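繕いものの置き場所

ボタンがひとつ取れかけたシャツを、どこに置いておくか。家じゅうの服の手入れのうち、いちばん決まっていないのがこの部分である。洗濯物には洗濯かごがあり、アイロン待ちの服にはアイロン台のそばという場所がある。繕い待ちの服には、たいてい場所がない。椅子の背にかけられ、ベッドの端に移され、季節が変わるころに押し入れの奥から出てくる。

今回訪ねたのは、服の直しと布小物の仕立てを請け負う小さな工房「ハカラ（Hakala）」である。住宅街の二階建ての一階部分を使い、受付の机と作業台、預かった服をかけるラックが並んでいる。看板は控えめで、初めての客はたいてい一度通りすぎるという。直しの依頼でいちばん多いのはズボンの裾上げ、次がファスナーの交換で、ボタンつけは件数こそ多いものの、ほかの直しのついでに頼まれることがほとんどだ。

「ボタンひとつで店に来るのは気が引けるんでしょうね」と話すのは、工房を営むワラポーン・カンパンさんである。「でも、ボタンが取れたまま着なくなった服は、裾のほつれた服よりずっと多いと思います。裾はほつれていても着てしまう。前のボタンがないシャツは着られません」

カンパンさんの家にも繕い待ちの一角がある。仕事で一日じゅう針を持っているので、自分の服は後回しになる。以前はかごに入れていたが、下のほうから順に忘れていった。いまは棚の脇の見えるところに布類をまとめ、気になったものから引き出している。

家の直しものを片づけるのは夕食のあと、午後九時を過ぎてからが多い。一度に手をつけるのは2枚までと決めている。それ以上出すと、針を持つ前に分類を始めてしまい、結局どれも終わらないのだそうだ。

糸の始末

シャツのボタンが取れる前には、だいたい前ぶれがある。ボタンの下の糸がゆるみ、輪になって出てくる。この段階で気づけば、ボタンをなくさずに済む。

出てきた糸を見つけると、つい引っぱりたくなる。カンパンさんは、これをやめるよう客に繰り返し言っている。市販のシャツには、一本の糸を鎖のように絡めて縫うミシンでボタンをつけたものがあり、糸の端を引くと一気にほどけることがある。引かずに、ひとまず着るのをやめて、よけておく。外出先で気づいたときは、ボタンを外して小銭入れにでもしまっておくほうがいい。

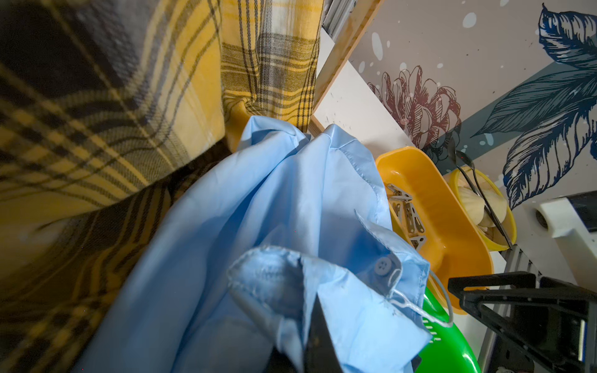

ワラポーンさんのやり方だと、うちでは布の山が高くなるだけだと思う、とアイヴァル・ラマナウスカスさんは言う。見えるところに置くと三日で景色になってしまい、目に入らなくなる。だから自分は、直すものを玄関の取っ手にかける。出かけるたびに邪魔で、いやでもその週のうちに縫うことになる。ただし客が来る日は困る、とのことだった。

どちらが正しいという話でもない。取っ手にかける方法は一枚ずつしか進まないが、一枚は確実に終わる。まとめておく方法は、時間の取れた晩に続けて縫える。カンパンさんも玄関の案を試したことがあり、家族がシャツごとドアに挟んだのでやめた。

四つ穴のつけ方

工房で月に一度開いている繕いの会では、最初に四つ穴ボタンのつけ方を教える。参加者の多くは学校で習ったきりで、二つ穴なら何とかなるが、四つ穴は裏側がごちゃごちゃになるという人が目立つ。

まず、残っている糸を取り除く。表から引き抜こうとせず、裏に返して、糸切りばさみの先で少しずつ切る。生地に小さな穴が残っていれば、それがそのまま位置の目印になる。穴が見当たらないときは、前立てを合わせてボタンホールの中心に待ち針を打てばよい。上下のボタンをとめた状態で合わせると、ずれにくい。

糸はボタンつけ用のものを一本どりで使うか、細い糸なら二本どりにする。長さは指先からひじまで。長いほうが安心な気がするが、途中で絡む原因はほとんどが長すぎる糸である。玉結びをつくり、ボタンの下に隠れる位置で表から針を入れ、小さく一針すくっておく。

次に穴へ糸を通す。四つ穴の場合、通し方は平行か十字のどちらかになる。もとのシャツのほかのボタンを見て、それに合わせる。ひとつだけ通し方が違うと、思いのほか目につく。ひとつの組に2回ずつ通せば、普段着のシャツには足りる。

肝心なのは足である。ボタンと生地のあいだに、前立てがもう一枚入るだけのすきまをあけておく。薄いシャツならごくわずかでよい。ぴったりつけてしまうと、とめたときに布が引きつれ、糸も早く切れる。すきまの部分に糸を上から下へ巻き、根もとで針を通して引きしめる。最後は裏に出して玉どめをし、もう一針くぐらせて切る。

なめらかな生地のシャツは、ここで少し手間が増える。布が膝の上ですべり、縫っているあいだに前立てがよじれるからだ。カンパンさんは膝にタオルを一枚敷き、その上にシャツを広げる。針は細いものに替える。太い針の跡は、つやのある生地では洗っても消えないことがある。

替えボタンのこと

シャツを買うと、脇の縫い目の内側や品質表示のそばに予備のボタンがついていることが多い。これを使う人が意外に少ない。あること自体を忘れているか、切り取って小袋に入れ、その小袋がどの服のものかわからなくなっている。

工房には、客が引き取らなかったものも含め、ばらのボタンが大量にある。色で分けて引き出しに入れているが、灰色の引き出しがいちばんあてにならない。青みのあるもの、茶に寄ったもの、半透明のものが混ざり、電灯の下では同じに見える。合わせるときは昼間、窓際に持っていく。

ぴったりのものがなければ、入れ替えという手がある。いちばん下のボタンを外して目立つところに使い、下には似たものをつける。裾をズボンに入れて着る人なら、まず気づかれない。これはワラポーンさんが見習いのころ、仕立て屋の「ヤルヌス（Jarnus）」で教わったことで、いまも依頼の半分近くをこの方法で済ませている。もっとも、裾を出して着る客には必ず先に聞くようにしている。

大きな布をどうするか

繕い待ちの山をかさばらせているのは、シャツよりもカーテンや毛布のような大きな布だ。縁の糸がほつれた、折り返しの縫い目がほどけた、その程度の傷みであっても、広げる場所がいるのでなかなか手がつかない。

格子柄の布は、柄が定規の代わりになる。縞に沿って折れば、印をつけなくても端がまっすぐにそろう。反対に、折り上げる幅が途中で変わると縞がずれ、無地より目立つ。カンパンさんは、格子の線がひとつ重なるごとに待ち針を打ち、それから縫いはじめる。待ち針の数を惜しむと、終わりのほうでしわ寄せがくる。

毛布のように厚みのあるものは、無理に三つ折りにせず、縁をかがるほうがいい。糸は布のいちばん濃い色に合わせると落ちつく。明るい色に合わせたくなるが、かがり目は汚れやすく、薄い色の糸から先にくすんでいく。

カーテンを縫い直したら、すぐに切らず、一週間ほど吊って様子を見る。布の重みで丈が伸びることがある。余分を裁つのはそのあとになる。

会のようす

繕いの会は工房の作業台を囲んで開かれ、定員は5人である。ほかに見学の人が来ることもあるが、針を持つ人数は増やさない。はじめた年は20人の申し込みをそのまま受けてしまい、糸通しを手伝うだけで終わった回があった。

持ってくるものは自由で、シャツがあり、布の袋があり、子どもの上着がある。途中まで自分で縫ってあるものも歓迎している。カンパンさんによれば、直した跡を見れば、どこで困ったかがだいたいわかる。糸が急に太くなっていたり、縫い目が途中から斜めになっていたりする。そこから先を一緒にやればいい。

ラマナウスカスさんも、会には何度も来ている。ボタンつけはひととおりできるようになり、いまは靴下の穴に取りかかっている。玄関の取っ手には靴下はかけにくいので、片方だけ鍵と一緒に皿に入れてあるという。

道具は多くいらない。針は長さの違うものを何本か、糸は白、黒、灰色、紺、それに生成り。小さなはさみと待ち針。指ぬきは合う人と合わない人がいる。会では一式を貸しているが、はさみだけは自分のものを持つようにすすめている。家で布用と紙用を分けていないと、気づかないうちに刃が鈍り、ボタンの糸ひとつ切るのにも生地を引っぱることになるからだ。

会は午後二時に始まり、四時に片づける。終わらなかったものは、針を抜いて糸の端に小さな布きれを結び、続きの場所がわかるようにして持ち帰る。次の回に同じ服がまた出てくることもある。四月の会では、前の秋から三度目というシャツの袖口が、ようやく終わった。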